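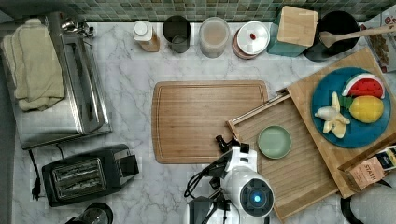

The counter in February, toaster end on the left.

Skilline Counter Set - read me first

Hi! I'm Yanling Han, and this is a small collection of photos of kitchen counters with everyday stuff left out on them. I started it when I wanted practice material for naming and sorting kitchen things and kept finding pictures that were way too tidy. Real counters have a dish towel over the toaster oven and a spatula resting across the pot, so mine do too.

What's in it

There are 2,000 photos in 20 folders, one folder per layout. Layout 4 is the marble counter, and it's my favorite (those little green and gray tiles!). You get the toaster oven, the two-slice toaster, a row of canisters and jars along the back, and a lot of bamboo.

The fruit is all toy - pineapple, watermelon slice, peeled banana, lemon - and it's labeled "toy fruit" everywhere. Please don't merge it with food. Jinfeng Ye did that once and we ended up with a very strange grocery list.

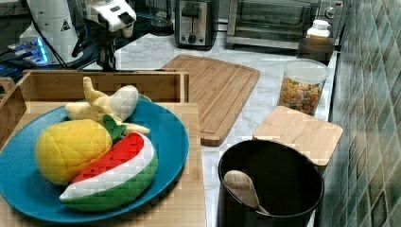
Labels

Plain names, lower case, no brands. A few I went back and forth on:

cutting board - the big one with the groove
small board - the little square bamboo one, even when something overlaps it
utensil holder - the round black container with the spoon in it
cereal container - clear, white lid, colorful pieces inside

Known problems

168 photos still have no labels, mostly in the Joreo folder. Lids are a mess too: some are labeled on their own and some together with the container. I'm fixing those by hand, so expect the label file to change - send me anything you spot in the meantime.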